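**Doigts Clusotus ou pince Salcedo d'origine ?**

**brasmou56**, 14/12/2019
Clusotus annonce que ses doigts longs tiennent « tout objet de bureau ». À 2260 € la paire, je demande à voir. Essai du jour : tableau blanc d'un côté, petit objet bleu de l'autre.
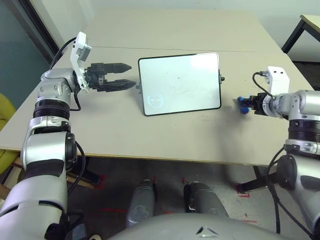
*Pince gauche à hauteur du tableau, objet bleu à droite.*

Le contrôleur Stastusico suit, rien à dire. Les doigts, je ne suis pas convaincu : au bout, ça fléchit dès qu'on serre.

**Tournevisse**
Fléchit de combien ? Sans mesure, c'est une impression. J'ai les mêmes depuis février et je n'ai rien vu de tel.

**brasmou56**
2 mm à pleine force, au comparateur. Chez moi la Salcedo ne bouge pas.

**Clondholm_fan**
Forcément, elle est plus courte. Tu compares deux bras de levier, pas deux pinces. Et la caméra au poignet, elle sert ?

**brasmou56**
Moyennement. Sur un tableau brillant, les reflets m'inquiètent plus que la résolution.
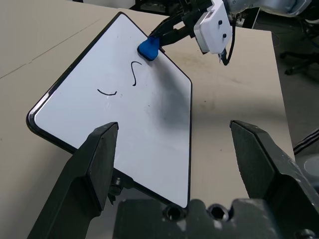
Quant au bras de levier, d'accord, mais la fiche technique promet la même rigidité. Soit elle est fausse, soit j'ai une mauvaise paire.

**Tournevisse**
Resserre les 6 vis de la base avant d'accuser la fiche.

**brasmou56**
Déjà fait, deux fois. Je remesure lundi avec l'autre paire.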